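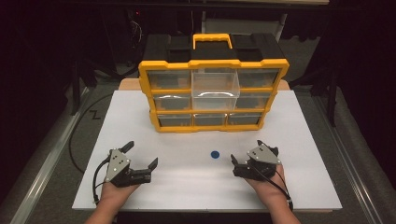 Otis Pettigrew has brought a folder, and before the tea arrives he has opened it at the page he wants me to read. It is the letter from Lusthorpe council refusing permission to turn the old seed warehouse on Uvholm Lane into a night shelter. He has gone over one sentence so many times in yellow pen that the paper has started to come apart.

"Harm to the character of the area," he reads out. "It's a warehouse next to a tyre yard. You tell me what character."

Pettigrew and his wife Mei run the small charity that bought the building in April, before it had permission to use it as anything other than a warehouse. They are now asking a court to throw out the refusal. Their claim is that councillors ignored their own planning officer, who had recommended approval, and voted the way the letters told them to. There were 132 letters against.

I ask the obvious thing first. Why buy a building you don't have permission to use?

"Because it was for sale," he says. "If we'd waited for the council we'd have been bidding against Rudance, and we'd have lost."

Rudance owns the plot on the far side of the tyre yard and would like to build flats there. Pettigrew is sure the company had a hand in the objections. When I ask what he has to show for it, he turns over several pages of the folder and stops at a printed email which, as far as I can tell, says that someone from Rudance attended a residents' meeting. So did he, by his own account.

"I'm not saying it's proof," he says. "I'm saying look at who benefits."

Mei Pettigrew is more careful. She would prefer to leave Rudance out of it and talk about the vote, which was lost by 3. She sat through the whole meeting and took notes.

"One councillor said he'd had people in tears on the phone," she says. "That isn't a planning reason. You can feel sorry for them, and I do, but the law asks about noise, traffic, how the building will be run. We answered all of that in writing and I don't believe most of them had read it."

Had they? The chairman that evening was Obadia Mfaume, and when I ring him he says he read every page, then declines to tell me whether his colleagues did. "You'd have to ask them," he says. "Members are allowed to disagree with officers. If we weren't, there'd be no point in having us."

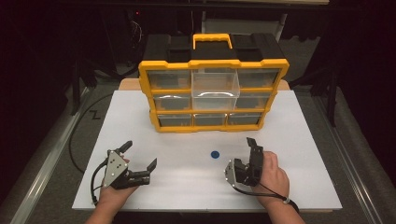 A nine-drawer parts organiser with the centre drawer pulled partway out.

He is right about that, and the Pettigrews' case may well be weaker than they think. A council that departs from its officer's advice has to give proper reasons. It doesn't have to give reasons the applicant likes. The refusal letter also mentions the access road, which narrows beside the tyre yard, and that looks to me like the strongest line in it. Pettigrew waves it away. Lorries used it for years, he says.

I put it to him that lorries coming and going in the daytime are different from people walking down an unlit lane at night.

"So put a light up," he says. "We offered to pay for 2."

The offer is in the folder. I couldn't find it mentioned in the minutes.

The other side has its own loose ends. Dwayne Begay, who organised the residents' petition, tells me it gathered 269 names and that all of them were local. He won't let me see the addresses, and he gets short with me when I ask how far "local" stretches. He says he has nothing against a shelter. Where should it go, then? "Somewhere with services," he says, and when I ask him to name a street he says that's the council's job.

Clyde Nakamura, whose garden backs on to the warehouse, signed the petition and now half wishes he hadn't. "I was told it would be open all day as well," he says. "Then I read the plans and it shuts in the morning. I'd still rather it wasn't there, mind."

Back at the table I ask the Pettigrews what happens if they lose. Otis says they won't. Mei says they would have to sell, probably at a loss, and that they have told their donors so. It is the first I have heard of donors being told anything, and I ask when. She looks at her husband.

"It's going in the next newsletter," he says.

The council says it will defend its decision and won't comment further while the claim is before the court.

Last updated: 4.15pm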